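Orley loses its last phone box, gains an argument

Orley's only remaining public phone box will be unplugged at the end of June, and the town, which has largely ignored it for years, has discovered that it cannot live without it.

The box stands outside the old post office on Broklow Road, between a bench and a bin that gets a good deal more use. It takes coins in theory. Rutent, the company that looks after the line, told council last month that it had carried two calls since the new year. One of those was made by Rutent's own technician, checking that it worked.

Council put the removal on its agenda under "minor street furniture" and expected it to go through before the tea break. Then 216 people signed a petition to keep it, which in a town of 4000 is a better turnout than the last meeting on the sewer upgrade, and the sewer upgrade affects everyone.
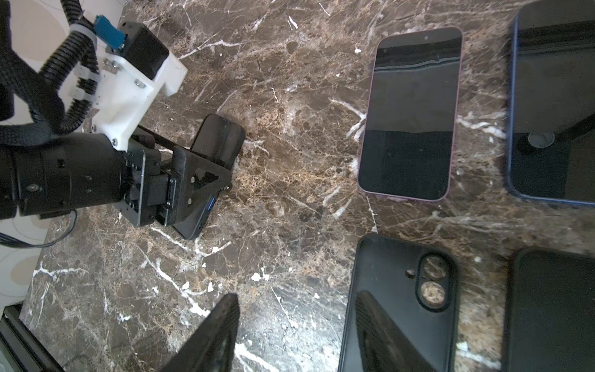
Issue 216, page 2

Orest Derkach, who runs the hardware store opposite and started the petition on his front counter, said the phone was a matter of safety. Mobile coverage drops out on the low side of Broklow Road, and in the big storm two winters back the whole town went without a signal overnight.

"You could have rung for help from that box," he said.

Asked whether anyone did, Mr Derkach said that wasn't the point.

Council's answer to the coverage problem is a new tower on the ridge, which has been coming soon for long enough that a sign saying so has faded and been replaced. Mr Derkach has also signed the petition against the tower. He told this paper he saw no conflict, as the tower would be ugly and the phone box already was.

Other signatures came with comments in the margin. Several people remembered ringing home for a lift after the pictures. One proposed to his wife from the box and would like it noted that she was out and he had to ask her mother to pass it on. Another wrote only "disgraceful" and gave an address in a different shire.

Xinyi Deng, the councillor who moved the original motion, has spent the past fortnight being stopped in the supermarket. She said she had nothing against the phone and had used it herself as a teenager, mostly for ringing the number that told you the time.

"I've had calls about it at breakfast, at work and at my daughter's netball," she said. "All of them from mobiles."

Cr Deng has since offered a compromise. The line would still be cut, but the box would stay where it is, get a coat of paint and be put to some other purpose. Suggestions were invited, which council may come to regret. So far they include a book swap, a seed library, a defibrillator cabinet, a very small museum and a shower for surfers. Orley is three hours from the coast. 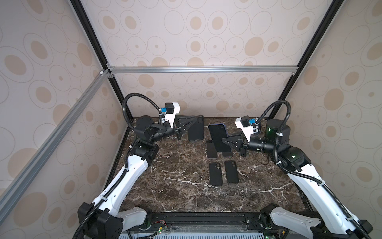 The defibrillator has the most support and the least money behind it. The book swap would cost next to nothing, though the town already has one in the laundromat and it is mainly tax guides. The museum idea came from the Tang family, who have the bakery next door and a large collection of old Orley biscuit tins they would like out of the hallway.

Rutent says it is happy to leave the shell in place as long as somebody else insures it. The handset will have to go back to the company, which couldn't say what it planned to do with it. Mr Derkach has asked if he can buy it, and was told to put the request in writing through the website. The website has asked him for a mobile number to send a code to.

There is also the matter of the wasps. A nest was found under the coin tray in autumn and council's parks crew dealt with it, but a second has been reported since, higher up. The parks crew says the box is telecommunications equipment and belongs to Rutent. Rutent says wasps are a parks matter. Until that's settled, anyone wanting to make a farewell call is advised to keep it short.

A vote on Cr Deng's compromise is listed for the next council meeting, at 7 pm in the supper room behind the hall. Members of the public can speak for up to three minutes each and need to register beforehand. Registration is by phone.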